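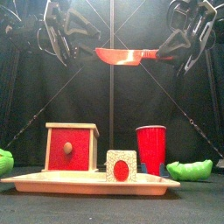

A reader wrote in after my last post on teleoperation to ask why anyone would bother recording two-armed demonstrations at all, when one arm can pick up most things and a second one doubles what can go wrong. Fair question! My reply got so long that I've turned it into this page, which covers how I record handover and tabletop examples from start to finish, with the settings I use and the mistakes I've made so you can skip a few of them.

The short answer to the question is that one arm on its own gets stuck with awkward grips. If it takes a toy knife by the handle and the job calls for holding it by the other end, it has to put the thing down, let go and try again from another side. With two arms you pass it across. That pass is a lovely thing to learn from (and a horrible thing to script by hand), so it's where I spend most of my recording time.

## What you need before you start

I'm assuming you've got two arms that you can already drive by hand and a recorder that saves joint positions and camera pictures on the same clock. I use Telau for the recording and Koivisto for looking through the results afterwards. Any pair of tools will do as long as you can play an episode back and scrub through it. If you can't play it back, sort that out first, really, before you record anything.

You'll also want:

- a dark, plain backdrop
- one fixed camera that sees both grippers through the whole movement
- a handful of objects in different shapes and colours
- a notebook (paper is fine, mine has tea on it)

Black fabric does me very well. It does pick up a bit of sheen when the lights are strong, so I bring most of my light in from the front and leave it at that.

## Choosing the objects

My first set was a mess because I picked things I liked the look of. These days I pick one object to be handled and then build a tabletop for it to be handled over. A plastic toy knife is a good one to begin with: the handle is a narrow strip the fingers can close on properly, and the blade gives the second arm something wide to come at.

For the things on the table, repeat a colour on purpose. I put a red cup and a box with a red drawer front under an orange-red knife, and it's about the best trick I know. If everything has its own colour, the model can learn "go to the red blob" and look terribly clever until somebody puts a second red blob down. Let it meet that problem in training!

Mix the surfaces too. Wood, something speckled, shiny plastic, something soft and crumpled. My bright green lumpy things are in there for exactly that, as they never sit the same way twice.

## Recording an episode

1. **Put the arms at home.** Same home position every time, both grippers open. I once started a whole batch with one gripper half shut and the model copied it faithfully.
2. **Set the table.** Put your objects down, then shift one or two of them. Write down which ones you moved.
3. **Start recording, then wait for a moment.** A short still bit at the start makes trimming far easier later.
4. **Pick up with the first arm.** Take the handle near its end and leave the rest of the object free. If you grab it in the middle you've used up the space the other arm wants.
5. **Lift well clear.** I like a good gap between whatever I'm holding and the tallest thing on the table.
6. **Bring the second arm in open.** Fingers wide, angled in towards the object, no touching yet. Slow right down here.
7. **Close the second gripper, pause, then open the first.** The pause matters more than any other step on this page. Without it you get episodes where both arms seem to let go together, and the model will happily learn that.
8. **Back the first arm away along the line it came in on.**
9. **Put the object down, go home, stop.**

Swap sides every so often. I do a block starting with the right arm and then a block starting with the left, and I keep the two in separate folders so I can check they're the same size.

## How many is enough?

Everybody asks this one and I can only tell you what I did. In April I trained on 100 episodes and got something that could reach nicely and fumbled nearly every pass. I carried on to 292, and that was the first version I'd have shown to a visitor. The full Marley set (that's what I call my tabletop collection, no good reason) is now at 800, and most of the later ones are the odd cases: objects lying at a funny angle, a grip slightly too far along, a second arm that has to have another go.

Do keep those second goes. I used to delete any episode where I'd missed and corrected, thinking they were untidy. They're some of the most useful ones you'll make, as they show how to get out of trouble. What I do throw out is anything where I wandered about thinking, or where a camera dropped pictures.

## Checking as you go

After every session I open Koivisto and watch the whole lot at double speed. It's dull. Put some music on. I'm looking for:

- a gripper hiding the object from the camera at the moment of the pass
- cables drifting across the part of the view I care about
- the closing command arriving late compared with the picture
- an arm nudging something on the table without me noticing

The late command is the sneaky one. If the fingers look closed in the picture and the log still says open, your clocks have slipped and the session needs fixing or binning. I've lost 2 whole sessions that way.

## Labels

Keep them plain. I write a single sentence per episode, such as "pass the toy knife from the right arm to the left arm", plus the starting side and whether there was a correction. A friend at Jarnevmont uses long structured labels with a dozen fields and swears by them, but I know I'd stop filling them in by the second afternoon.

Put the label in while the arms are going home. If you leave it until the evening you'll be guessing.

Next page is on trimming and splitting the episodes, including how I hold a few table layouts back for testing. If your recorder saves the grippers as plain open or closed, change it to save the actual width before you go any further, as the next steps use it.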